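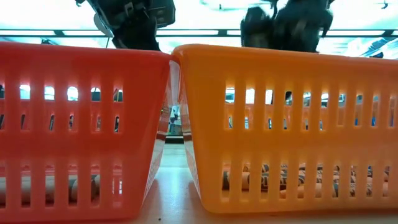 Kwesi Fiadzo wants to know if a red thing is still red when you turn off the light. He says he has tried to catch it out by opening his bedroom door very, very fast, and every time he looks, his red blanket is already red again.

I love this question, Kwesi! I used to do the same thing with the fridge. To answer it we have to talk about what color is, and that gets strange pretty quickly, so get comfy.

Light is a big mixed bag

Light from the sun looks white, or maybe a little yellow when it comes through the curtains. But it has all the rainbow colors mixed up inside it. When it rains and the sun is out at the same time, the raindrops bend the light as it goes through them, and each color bends by a slightly different amount. So the colors spread apart and you get a rainbow. They were in there all along.

You can do this at home with a glass of water on a sunny windowsill. Put a sheet of white paper on the floor underneath and move the glass around a bit until you see a small patch of rainbow. It took me ages the first time (I had the glass much too far from the edge), so don't give up.

What a red thing does with light

When sunlight lands on something red, like a tomato or a fire truck, all those colors hit it at once. The red thing soaks up most of the green and blue light. The red light bounces off again, and some of it goes into your eye. Your brain says "red!" and off you go with your day.

A lemon bounces back red and green light together, and your brain calls that yellow. Yes, I know, red and green make yellow! It works that way with light. With paint you get a muddy brown, because paints soak up light and two paints together soak up more of it.

White things bounce nearly everything back. Black things soak up nearly everything, so a black car gets very hot in the sun. All that light has to go somewhere, and it turns into heat.

Where does red stop and orange start?

Look at a rainbow and try to find the line between red and orange. There isn't one. Red slides into orange and orange slides into yellow, and people have to decide for themselves where to put the names. My friend Nataša Živković and I have been arguing over one mug for years. I say it's red. She says it's orange, and she says it in a very annoying voice.

English speakers didn't always have the word orange for a color, either. The fruit got its name first, and the color was named after the fruit. Before that, plenty of orange things were just called red. Think of a robin with its red breast. Go and look at a robin – it's orange!
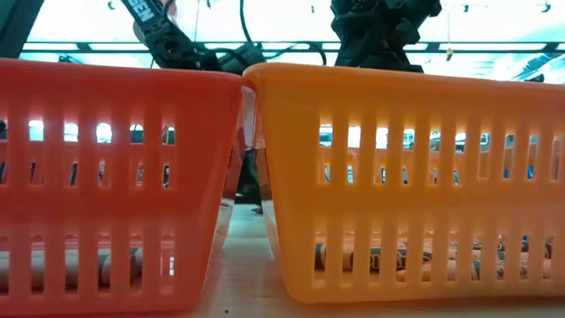 Your eyes are doing half the work

At the back of each eye you have millions of tiny cells that catch light. The ones that help you see color are called cones, and most people have three kinds. One kind works best with long waves of light (the reddish end of the rainbow), one with middle-sized waves and one with short waves, at the blue end. Your brain compares the messages from all three and works out a color.

Some people have cones that work differently, so red and green can look very alike to them. That's called being color blind, though most color blind people still see lots of colors. Dogs have only two kinds of cones. Many birds have four, and they can see ultraviolet light, a kind we can't see at all. I would give up dessert for a week to see a flower the way a bird does. Maybe two weeks.

You also have cells called rods, which work in very dim light but can't tell colors apart. Tonight, ask a grown-up if you can sit in a nearly dark room for 20 minutes with some crayons. Your eyes will slowly get used to it and you'll start to see the shapes. Try to sort the crayons by color, then switch on the light and see how you did. I put a dark blue one in with the purples and the black one in with the browns.

So, Kwesi, is the blanket red in the dark?

With no light at all, nothing bounces off your blanket, so there isn't any red light to see. If you say red means the red light coming into your eye, then no, it isn't red until you open the door. But the stuff the blanket is dyed with hasn't changed one bit. It's sitting there in the dark, all ready to soak up green and blue and bounce back red. If that's what you mean by red, then yes, it's red all night long.

Grown-ups who think about this for their job still disagree. I'm on the side of the blanket being red all night. Nataša says it isn't, but you've heard what she thinks about my mug.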